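So our club picked the kitchen task for the November meet, and I'm already obsessed. Duyên Khổng wrote the rules: hang the utensils on the stand, no dropping, 2 minutes on the clock. Sounds easy, right? It is so not easy! The hooks are skinny and you're working with two chunky grippers strapped to cables instead of your nice normal fingers.
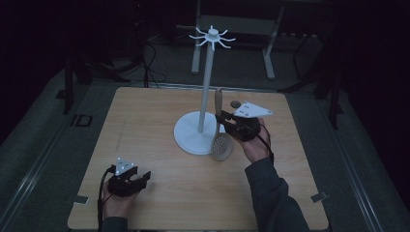
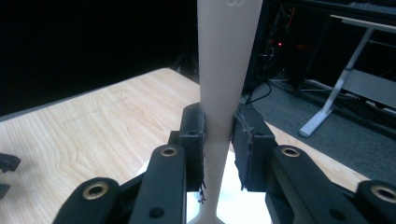

I got through 9 runs before my wrists gave up (we need 50 by the end of the month, send snacks). Nghĩa Diệp keeps telling me to slow down on the approach and he's right, my good runs are all the boring ones. We named our team Lina, long story, and I'm trying to talk everybody into new pads for the fingers before we go up against the Prastis kids. They did 30 runs in one evening!! Anyway, I'm back in the lab tomorrow after lunch, and I'm bringing the good chair.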